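Speaker notes: What does a score of 226 out of 300 tell us?
Stelska workshop, July, slot of 6 minutes plus questions

Slide 1. The claim
Start with the number, then leave it on screen. 226 successes in 300 trials, picking up kitchen things with the Grarnine policy. The paper calls this "robust in clutter". I want people to ask which clutter.
Don't rush. Last time I was on slide 3 before they had read it.

Slide 2. The Skoltari table
Overhead view. Say plainly that this is a toy kitchen: mint-green colander, small saucepan, banana, a toaster oven under the arm. Ketchup bottle on its side, resting partly over the plate. Point to the cables looping round the arm. From up here they hide part of the table, and the paper is silent on how much that matters to a policy that uses this view.
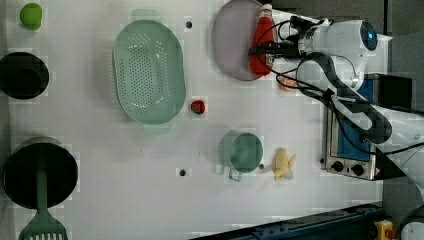
Slide 3. What counts as a success
Read the rule out: object lifted and held. Nothing on where it was gripped, nothing on what else moved. A bottle dragged off by its base scores the same as one held by the middle. I scored 64 of the clips again with a stricter rule and I'd trust the ranking of the methods a good deal less than before. (Have the backup table ready, someone will ask.)

Slide 4. The wrist view
This is the better evidence, and I should say so. Fingers open, one each side of the lower part of the bottle. Fine as an approach. But look at the space: the table between plate and bottle is clear, and the orange slice and strawberry are up by the cap end, away from the fingers. I wouldn't call this a hard grasp. A single still can't tell us if the lift came off either, so don't let anyone read it as a win.
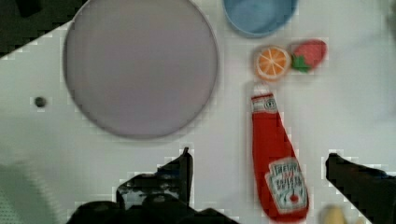 Wrist camera: open gripper either side of the ketchup bottle, plate to the left.

Slide 5. What I'd want to see
Same objects, tighter spacing.
Results split by object. Bottles and strawberries in one average is not much use to me.
The Jabłońska baseline run on the same layouts, by the same people.
All failed clips released.

If asked "so is it wrong?": no, I think the policy probably works on this table. My quarrel is with the word "robust".
Skip slide 6 if the chair is waving.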